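Der lange Weg zum kurzen Arbeitsweg
Wie Büros im Gewerbegebiet wieder Mieter finden
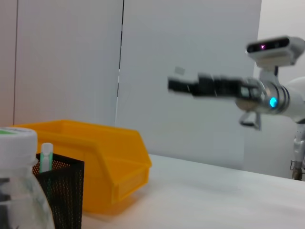 Weiße Tischplatte vor hellgrauer Wand, gleichmäßig und kühl ausgeleuchtet.

In Femcombe standen im Dezember vor drei Jahren ganze Etagen leer. Wer dort ein Büro mietete, bekam Teppichboden, abgehängte Decken und einen Stellplatz. Das reichte nicht mehr. Inzwischen werden die Flächen kleiner zugeschnitten: Das Haus Barnstead, 2615 Quadratmeter auf vier Etagen, ist jetzt in 11 Einheiten geteilt.

Die Mieter sind Werkstätten, Planungsbüros und eine Druckerei. Der Projektentwickler Keskin verlangt keine langen Laufzeiten, dafür tragen die Betriebe einen Teil des Ausbaus selbst. Für manche rechnet sich das erst im zweiten Jahr.

Schwieriger bleibt die Anbindung. Vom Bahnhof fährt der Bus zweimal pro Stunde, nach 19 Uhr gar nicht mehr. Die Haltestelle liegt 300 Meter vom Eingang entfernt, der Gehweg dorthin endet an einer Zufahrt. Viele Beschäftigte kommen deshalb weiter mit dem Auto.

Auch beim Mittagessen ist die Auswahl klein. Die Kantine Tandano öffnet an drei Tagen in der Woche. Über einen vierten Tag wird im Frühjahr verhandelt.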